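What We Wear to Work With Our Hands
Project report, Intro to Textiles and Everyday Life

I picked clothing for my term project because I was sick of my sleeves. That's the whole origin story! Every time I wash dishes or dig in the garden I end up shoving my cuffs up to my elbows, and ten minutes later they've slid back down and they're soaked. So I wanted to find out what people wear when they have a job to do with their hands, and whether they picked it on purpose or just grabbed what was on the chair.

I put up a short survey in February through the Viment student board and got 167 answers. I left out 2 of them (both blank except for a smiley face). The questions were pretty basic: what do you wear on top, what do you wear on the bottom, do you push your sleeves up, and what gets worn out first.

Jeans won by a mile. I expected sweatpants to do better, especially with the people who live in Dakillow Hall, where it's freezing until noon. But over and over people wrote that denim is what they put on when they don't want to think about it. One person said they had owned the same pair since ninth grade and the knees were "mostly patch now." I loved that answer.

Tops were all over the place. Long sleeves beat short ones, which I guess is what you get when you ask in winter, and stripes came up way more than I thought they would — I had to add a whole row to my spreadsheet for them.

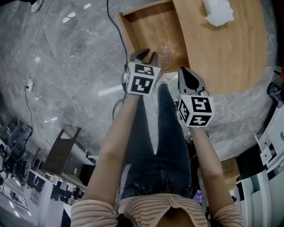 Figure 1. Striped long-sleeved top with dark blue jeans, forearms bare.

The sleeve question was my favorite part. There are two camps, the rollers and the shovers. Rollers fold the cuff over neatly and say it stays put. Shovers just push and hope. I'm a shover, and after reading the answers I tried rolling for a week. It did hold better with a woven shirt, but with a stretchy knit one I couldn't see much difference.

For the wear and tear part I went to the Cuevas thrift store and looked through 40 used long-sleeved tops. Cuffs were the worst spot on most of them, then elbows. I wish I had written down the fabric for each one, but I only started doing that halfway through the rack, so I left fabric out of my results.

If I did this again I'd ask in summer too, and I'd ask about shoes. A lot of people wrote about their shoes in the comment box anyway — some of them at great length. My next step is sewing a thumb loop onto the cuff of an old Asex pullover to see if it drives me crazy while I'm doing dishes.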